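3.2 Where people say a room begins

The question that started this part of the study was a plain one, and we owe it to a retired surveyor in Sukmont who asked it during our very first visit: when you walk into somebody's house, at what point do you feel you are in the room? She did not mean the door frame, and neither did most of the people we spoke with afterward. They talked about the place where the echo changes, or where the floor stops creaking, or (in one household of keen bakers) where you can first smell the oven.

We collected 126 accounts in all, taken down by hand in kitchens and hallways between breakfast and early afternoon, when people seemed happiest to talk. Of these, 51 came from homes on the Acheampong estate, where the ground floors were opened up some years ago and very few inside doors remain. The rest came from the older terraces, where almost every room still has its own door and, quite often, its own step down. We had expected the two groups to differ a good deal, and they did, though in a direction that surprised us.

People in the terraces tended to name the door last. They mentioned light first, then sound, and then the wall they happened to face on coming in. A bare wall, several of them told us, makes a room feel as if it starts later – you have to walk a little farther before you believe in it. Carnegie's earlier notes on painted hallways say much the same thing, and we have kept her term "late rooms" for these cases. Figure 4 includes a plain white wall of the sort our speakers had in mind, in a computer-rendered interior.

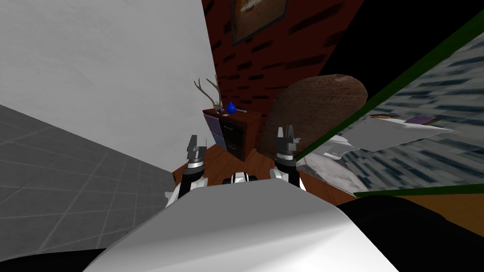 Figure 4. Rendered interior, tilted view. Source: Vorkon image collection; selected by Annag Carnegie.

On the estate, by contrast, people were remarkably exact. With no door to lean on, they had made up their own edges: the end of a rug, the back of a sofa, a ceiling lamp, the spot where the dog is no longer allowed. One father of three walked us back and forth across his own edge a good many times, quite cheerfully, until we could feel it too. His children put it in the same place, give or take a footstep, and their grandmother, who visits each July, put it somewhere else entirely and would not be moved.

It would be easy to make too much of this. The full Ustotano transcripts run to 1,508 lines, and a fair share of them wander off into heating bills, cousins, and the price of curtains. We have left those passages in the archive, partly out of fondness and partly in the belief that talk about a home seldom stays on one subject for long. For the coding described in Section 3.3 we used only the lines in which a speaker named a definite edge, and we set aside any line on which the two readers could not agree after a second look.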